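Progress report on the Rondico kitchen collection, prepared for the Druvine fund
Nov 11, 2023

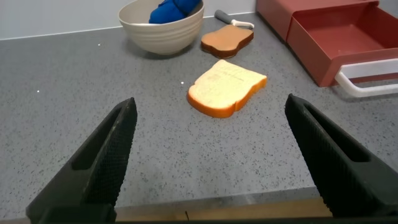

*Wrist view at the breakfast counter, with the pale slice between the open fingers and the browner slice and spreading knife behind it.*

Dear friends at Druvine,

Thank you, first of all, for your patience with us over the summer, and for the very kind note that came with the second payment (it is pinned up over the kettle, where all of us can see it). I promised you a fuller account than the last one, so please settle in.

When we wrote our proposal we said we would teach the arm a handful of ordinary kitchen jobs by showing it, over and over, how a person would guide it through them. We aimed for 200 good demonstrations in the breakfast set, and as of this morning we have 135 that have passed review. That is a little behind where I hoped to be, but I'm much happier with these than with the ones we made in the spring, and I want to tell you why.

Our early sessions were too tidy. Every run began with the bread in the same spot and turned the same way, and the policy we trained on them did nicely until somebody nudged a slice over by the width of a thumb. So Na-rae Son rewrote the session sheet. Now the operator moves the bread, the bowl and the knife before each run, and turns the slices to a fresh angle as well. It's slower work! A session that used to take a morning now runs well past lunch, and we have had to learn to stop when people get tired, as tired hands make jerky demonstrations.

Flat things remain our hardest subject. A slice lying on a counter gives the fingers very little to get hold of, and our operators came up with two quite different ways of going about it, one pinching across the crust and the other sliding in low from the side. We kept both for a while, and the model seemed to hover between them. We have since settled on the pinch, and the runs done the other way are stored in a separate folder in case we want them later.

We also lost around two weeks in the fall to a timing fault between the wrist camera and the arm's position log. Ham, the little program we use for labeling, had been hiding the gap from us by rounding. It has been fixed, the affected runs were thrown out, and none of them are in the total above.

The money is holding up well. We have underspent on parts and overspent a bit on operator hours, and with your approval I'd like to shift the difference across.

By the end of December we expect to finish the breakfast set and hand a first copy to our partners at Grurkley, who will try it on their own arm. You would be most welcome to come by before then and take a turn at the controls.

With warm thanks from all of us at Rondico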